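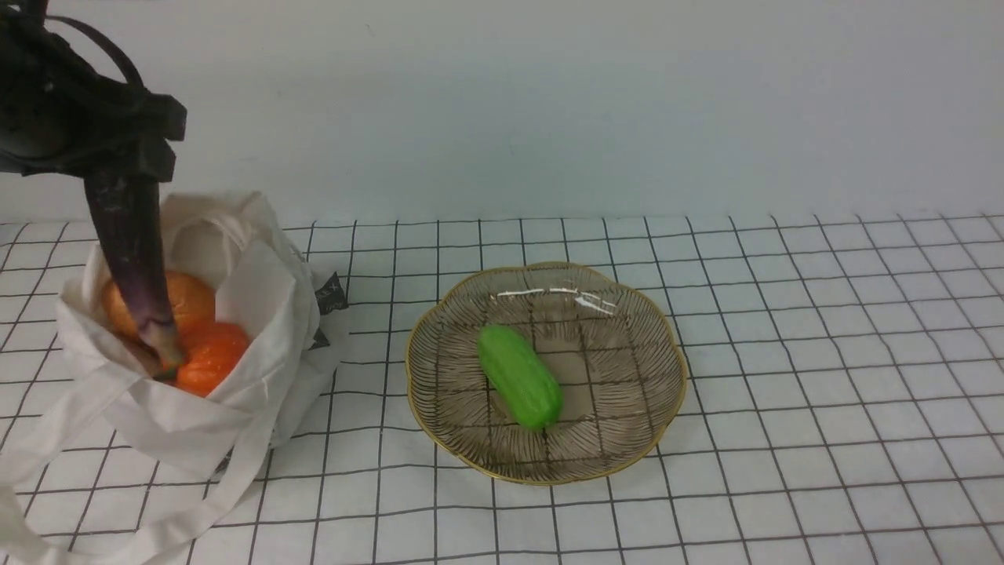
# One Bag, No Bruises: Packing Produce in a Soft Cloth Tote

Final report, Everyday Design Studio, Chisholm College
Instructor: Beathag Swanson
27th May

## Where the idea came from

Our group shops at the Drandia produce stand near campus, and we all had the same complaint. You pick out good vegetables, drop them in a tote, walk home, and something on the bottom has a dent in it. The stand doesn't give out boxes. So back in February we pitched a project on how to pack a plain cloth bag, with no inserts and no dividers, and Professor Swanson said yes as long as we kept the shopping list small and did the same thing many times over.

I was a little worried this would be dull. It was so much fun! I now have opinions about eggplants that I didn't have last winter.

## What we wanted to find out

- Does it matter whether long things or round things go in first?
- Where should a long vegetable point?
- How does the bag itself change the job, mostly the handles and the rim?

We left out weight and cost. Another group was already working on price per meal, and we didn't want to step on that.

## Setup

We worked on a table covered with a white cloth that has a grid of thin black lines on it. The grid was a lucky find. When the bag slumped or crept sideways, we could see it against the squares right away, and we could set it back where it had been for the next round. The cloth does wrinkle, so we treated the squares as a guide and never as a ruler.

The bag was an off-white cloth tote with long handles. Produce waited on a round plate with a scalloped edge and a thin gold rim (way too nice for this, but it kept short round-ended things like the green cucumber from rolling). The rest of the list was a long purple eggplant and orange fruits, which were our round items all the way through.

We did 16 full packings, split between three orders:

1. Round first, then the eggplant, cucumber last
2. Eggplant first, then the round ones
3. Cucumber first, everything else on top

After each packing we wrote down how the bag was standing, whether anything stuck out over the rim, and what was touching what at the bottom. Then everything came out and we started over. We called our scoring sheet Skisora for no good reason except that it was the name of the spreadsheet template, and it stuck.

## What happened

### Round first won easily

With the orange fruits in the bottom, the cloth spread out and the bag had a base to stand on. The eggplant could then go down between them, and they held it up on both sides. This was the part I loved. It's like putting a tall flower in a vase with stones in it! The cucumber slid into whatever gap was left.

With the eggplant first, the bag folded around it and leaned over. The round ones then rolled down the low side and pushed against it. Two of our packings in this order tipped over completely, and we counted those as failed.

Cucumber first landed in the middle. It lay flat and made a sort of floor, but a lumpy one.

### Which end down

We argued about this for a good while. An eggplant with its stem end down keeps the smooth end up top, where it can't poke the cloth. With the stem end up you get something to grab when you unpack. We tried both and never settled it. My own vote is stem end down if the bag is going on your shoulder, but you do have to watch that the stem isn't pressing into a fruit.

### The mouth of the bag is half the work

We hadn't planned to study this at all. A soft tote wants to close. The hem along the rim is the stiffest part of the cloth, and if it folds inward it catches whatever is on its way in. We got much better results once we pulled the front rim wide open before starting and let the handles fall outside.

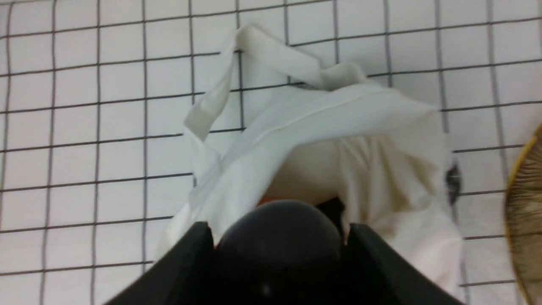

Pleats were the other thing we kept noticing. Where the cloth bunches up near the opening, there is less room than you think, and a small fruit low in the bag can be hard to see past the rim. We started smoothing the bunched side after each item went in, and our notes get noticeably happier from that point on.

## Problems and changes

Our first six packings used a different bag, a thicker one from Hola with a printed front. It stood up by itself so well that the order hardly mattered, and we dropped those results and began again with the soft one. I still think that was the right call, although it cost us a whole afternoon.

We also never tested the walk home. All the packing was done on a table, so we can say how a bag stands and what presses on what, but we can't promise anything about bruises. (Yes, I know what our title says. We picked it in February.)

## If we had another semester

I'd add leafy greens, which are a totally different puzzle, and I'd want to try bags with short handles. Professor Swanson suggested asking shoppers at Drandia to pack the same list their own way before hearing ours, and I would really like to see what they come up with.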